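How to Clear a Workbench You Have Been Ignoring Since September

Our bench is long, metal and full of grooves, so it holds onto everything you put on it. Laine Kuusk gave me one Sunday afternoon to sort it out. I used 40 minutes, plus a snack.

You will need:
2 shoeboxes
a soft cloth
a roll of labels
lower standards

Step 1. Start with the small table in front. Wipe the marble and keep it for whatever you're handling right now. Small metal cups and dishes roll off and hide, so deal with those first. 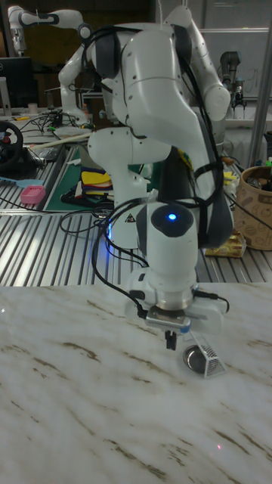 Anything you can't name goes in shoebox one. Kelly Batista calls it the museum. Set a timer for 30 minutes and don't read old instruction leaflets, however gripping the Lotetti one looks.

Step 2. Give each shiny thing a parking spot. Dishes scratch if you stack them bare, so slip a square of felt between them. Racks and stands go upright, next to whatever they're meant to hold. If you don't know what they're meant to hold, see shoebox one.

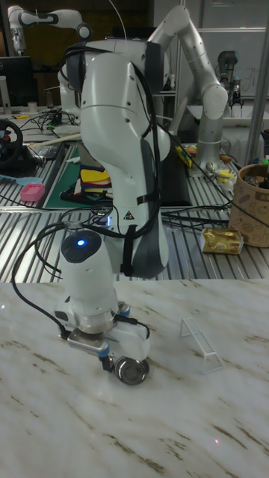
Small steel dish, with the clear ridged stand to its right.

Step 3. Now the bench itself. Squares of felt or foam get stacked on the cutting mat, big ones at the bottom. Sorting them by color is optional and will cost you the rest of the day (ask Cauã Siqueira).

Put a basket near one end for odds and ends. When it's full, empty it. Buying a second basket doesn't count as emptying the first.

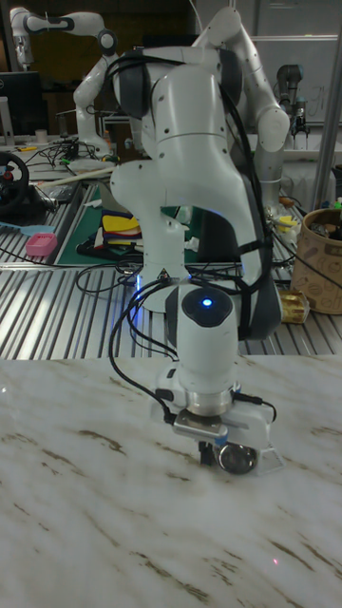 Foam stack on the green mat, pink basket to the left.

Step 4. Cables last. Coil the ones you can unplug, label both ends, and leave the rest alone until Pavithra Shetty is in a good mood.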